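Search this journal
Go
Print this article
E-mail this article

3.2 Setting and sample

The survey covered two districts, Mesness and Lultness, in which shared dining has been offered to older residents living alone. Both districts keep a register of those who take part, and 1,592 names were held on the two registers when the sample was drawn in October. Persons who had eaten at a shared table fewer than two times were left out, as were those who had moved into residential care. The sampling plan follows Alarcón and Bhardwaj, whose earlier work in Bestano used the same age bands and the same definition of a household.

Interviews were held in the respondent's home or at the dining hall, according to preference. Each lasted up to 10 minutes and dealt with four matters: how often the respondent ate in company, who chose the seat, how long the meal took, and whether talk continued after the plates had been cleared. Answers were written down in the respondent's own words and coded later by two readers working separately. Where the readers differed, the passage was read again by both and a single code agreed.

The type of table was recorded for every hall. Earlier studies have tended to treat furniture as a fixed background to the meal, although respondents in Bestano often spoke of it without being asked. Long tables were linked in their accounts with school and the works canteen, small ones with home.

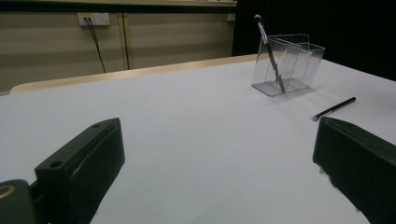 Figure 9. White tabletop with a light wooden edge strip.

Differences between the halls were greater than had been expected. In Mesness, respondents tended to keep the same seat from one week to the next and described a change of place as an intrusion. In Lultness, where the Wednesday meal is served in a single sitting, seats were taken in order of arrival and few respondents could name a regular neighbour. Sârbu reports a similar division between fixed and open seating, but links it to the length of membership. Our own records do not allow that link to be tested, as the Lultness register gives no date of joining.

Print this article
E-mail this article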